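Search this site Enter keywords Go

Tradbridge Bedside Label Printer: Review After 10 Weeks on Two Wards 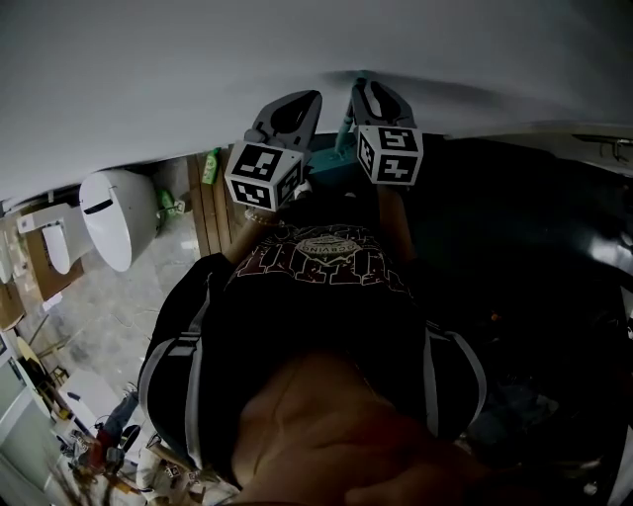
Clinical Equipment Evaluation Team, Murley Hospital

Reviewed by Jolanta Baran
16/06/2026

The Tradbridge is a battery-powered thermal printer for specimen labels. It sits on the phlebotomy cart, reads the patient's wristband, pulls the open orders from the lab system, and prints one label per tube. It replaces the shared desktop printer at the nursing station, where labels were printed in batches before the collection round.

We ran two units, one on a medical ward and one on a surgical ward. The evaluation covered 823 printed labels. Both wards kept their desktop printer as a fallback.

Setup

Pairing with the hospital network took most of a morning. The printer accepts certificate-based login, but the certificate has to be loaded over USB from a configuration tool that runs only on a desktop computer. The tool does not warn you if the certificate has expired. It reports "connection error" and stops. Once joined, both units kept their connection across each ward, with one exception: the far end of the surgical corridor, where our other wireless devices also struggle.

Label templates are edited in the same tool. The default template puts the collection time in very small type under the barcode. We moved it above the patient name and dropped the ward code. The change has to be loaded onto each unit separately.

Scanning and printing

The scanner reads flat and curved wristbands well. It is slower on bands that have been washed repeatedly, and on those it helps to hold the printer a little farther back than the manual suggests. A successful read gives a short tone and shows name, date of birth, and record number on the screen. The user must press Confirm before anything prints. Staff asked whether this step could be turned off. It can, in the settings, and we left it on.

Print quality was good throughout. Two labels were rejected by the lab analyzer. Both came from the start of a new roll, where the first label had fed slightly crooked. After that we asked staff to feed and discard one label after each roll change, and there were no further rejections.

If the connection drops in the middle of a job, the printer holds the unfinished labels for two minutes and then clears them. I think that is the right behavior. The screen message, however, reads "Job complete," and a user in a hurry could take it at face value. We have reported this to the supplier, Malinowski, who expect to correct the wording in a later software release.

Battery and charging

A full charge lasted through a day shift on both wards. It did not reliably last through a day shift followed by a night shift. The charging cradle holds one printer and has no slot for a spare battery, so a unit that runs flat is out of use until it has charged. The battery indicator shows four bars and falls quickly after the second.

Cleaning

The case tolerates our standard disinfectant wipes. The paper door has a narrow groove along the hinge that collects adhesive residue, and wiping alone does not remove it. We used a soft brush weekly — the manual suggests monthly.

Compared with the Jakumano

We tested the Jakumano handheld in May of last year. It is lighter and has a better screen. It also prints without a confirmation step, and its roll holds fewer labels. The Tradbridge roll door is easier to open with gloves on. Running costs are close, although the Jakumano takes only its maker's own rolls.

Recommendation

Suitable for wards that collect their own samples, with three conditions: the confirmation step stays on, each ward has a second battery, and the "Job complete" message is covered in training until it is corrected. We do not recommend it for the emergency department at present. Patients there are often registered under temporary records, and the printer does not refresh a record that has been merged after the first scan. A separate test of merged records is planned.

Related reviews
Wristband printers: which materials last
Specimen transport bags, sealed and resealable
Barcode scanners for medication rounds
Jakumano handheld label printer

Contact the team | Copyright Murley Hospital | Back to top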